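Household Textiles, evening course, Brerness
Session handout: Flat pads, ovals and necks
Tutor: Josefina Painemal

Welcome back, and thank you to everyone who brought in old blankets last Thursday. The pile on the side table was a joy to see, and I have already had my eye on one or two of the greys. This week we stay with flat pieces, and in particular with the oval pad that narrows to a neck at one end. You can use the shape under a teapot, on a chair that scrapes the floor, or as a polishing pad for a wooden floor or table top, so it is worth learning to cut and handle it properly before we go on to anything stuffed.

What we are making

Our class pattern is 21 cm long and 12 cm across at the widest part, and the sheet marked Ledesma has it at full size. Please do check that yours has printed at the right size, as mine came out of the library printer rather small the first time and I made a very handsome pad for a doll's house. The far end is a generous curve. The near end draws in to the neck, and the change from one to the other should be gradual, with no shoulder or corner that will catch later on.

Cut two layers if your cloth is thin. Thick felt will stand up on its own as a single layer, and you can leave the edge raw. Woven cloth frays, as we found with the tea towels, so turn it in or blanket-stitch all the way round.

Holding the piece

I would like you to spend some time just handling the pad before you sew or polish with it. Take the neck between finger and thumb, let the wide part lie out in front of you, and feel how far it droops. Then put your other hand flat on top, somewhere past the neck, and press gently. With those two points of contact you can guide quite a floppy piece, and you will notice straight away if the neck has been cut too thin, because it wants to fold or twist there. Try it with felt, then with the blanket wool, then with the cotton, and jot down which of them you liked best.

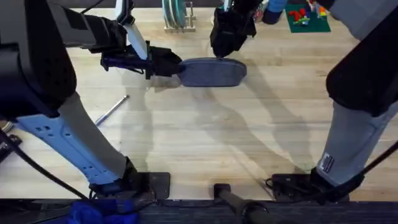
Fig. 2. Grey oval pad, clasped at the narrow end and pressed on its top surface.

When you compare your own work with the figure, look first at the outline. The far end is rounded and the whole piece is flat, and that plain shape is what we are after. Texture is a matter of taste. A felted surface is kind to a waxed floor, while a smoother cloth is easier to shake clean.

Common troubles

Neck too narrow: stitch a small patch on the underside, with the grain running lengthways.
Oval gone lopsided: fold it in half along its length, pin, and trim both sides together. A little at a time, please!
Surface gone bobbly: go over it with a stiff brush, always in one direction.
Felt shrunk in the wash: damp it, stretch it to the pattern and leave it under a heavy book overnight. Cool water next time, and only 20 minutes of soaking.

Keep pads lying flat in a drawer. Hanging them by the neck looks charming, I know, and I did it for years, but the neck slowly stretches and then you have a sort of grey spoon.

For next time

Finish one pad and bring it along, together with your notes on the three cloths. Those who want to go further can try a padded version from the Ruvier sheet, which has a layer of wadding inside. I have a spare box of pins and the big shears, so there is no need to carry yours on the bus.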